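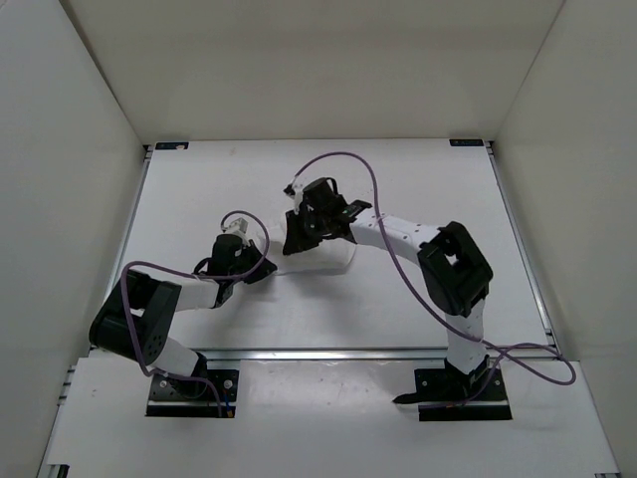
Vamamness changes its standard white cloth and drops pressing for kitchen stock

27 Jun 2025

Linen hire firm Vamamness is to replace the plain white cloths it supplies to kitchens, cafes and small workshops from its Dondlow laundry. The new cloth, sold under the name Clurnari, is a plain-weave cotton with a narrow stitched hem on all sides. It takes over from a looser weave that has been in the hire stock for several years.

The first 400 cloths went out in March to a small group of customers on the Zacharias round. They were washed, dried and folded on the same line as the old stock and came back with the weekly collection. At the end of the trial 279 were still fit for hire. The rest were lost, stained beyond recovery or withdrawn because of damage to the hem.

Vamamness says the loss was mostly down to cloths that did not come back at all, a problem it also has with the old type. Hem damage was lower than expected, although a few pieces had opened at the corners where the thread was finished too short. The maker has lengthened the finishing stitch for the main order. Cloths from the first batch will stay in use until they wear out and can be told apart by a plain hem thread. Later ones have a thin blue line of stitching along one edge.

The larger change for customers is in how the cloths arrive. Pressing has been dropped for all kitchen stock. The old cloths went through a heated roller after drying, which gave a flat, hard-edged pile but made the weave less able to soak up water for the first few uses. The Clurnari cloths are tumble dried, taken out while still slightly damp, laid flat and folded while they can still be smoothed. Creases that remain after folding are treated as normal and will not be grounds for a return.

The fold itself has also been changed. The old cloths were folded in thirds, a fold that needed both long edges to be found and held before it could be started. The new one is a half fold followed by a second half fold, giving a square pad of 4 layers. The first fold brings two corners across to meet the opposite pair, and the second is made at right angles to it. The stitched edge is kept on the outside so that the layers can be parted easily.

Getting a cloth from a crumpled heap to a flat sheet remains the slow part of the work. Thin cotton clings to itself after drying, and corners tend to be tucked under where they are hard to find. The folding notes issued by the laundry say to take hold at any edge, lift until the weight of the cloth draws it open, then follow the hem to the nearest corner. Pulling outwards from the middle of the cloth is discouraged, as it stretches the weave and leaves a raised patch that will not lie flat in the pile.

Folded cloths will be packed in bundles of 12, held with a paper band in place of the plastic wrap used until now. The bands are printed with the wash week only. Customers who order by weight can go on doing so, but the invoice will show the number of bundles.

Washing instructions for customers who launder between collections are largely the same as before. White cloths should be washed apart from colours, without fabric softener, and shaken out before drying. Chlorine bleach should not be used, as it weakens the hem thread sooner than the cloth itself. Cloths used with oil should be kept in a separate bag and marked as such at collection.

The old cloths will be withdrawn round by round, beginning with Zacharias and followed by central Dondlow. Customers do not need to sort the two types before handing them back. Returned cloths of the old type that are still sound will be cut down, hemmed again and sold as cleaning rags from the laundry counter.

Hire charges stay the same until the next yearly review. Replacement charges for missing cloths will go up to match the higher cost of the new weave, and the revised price sheet will be sent out with the first delivery on each round. Table linen, aprons and roller towels are not affected and will still be pressed.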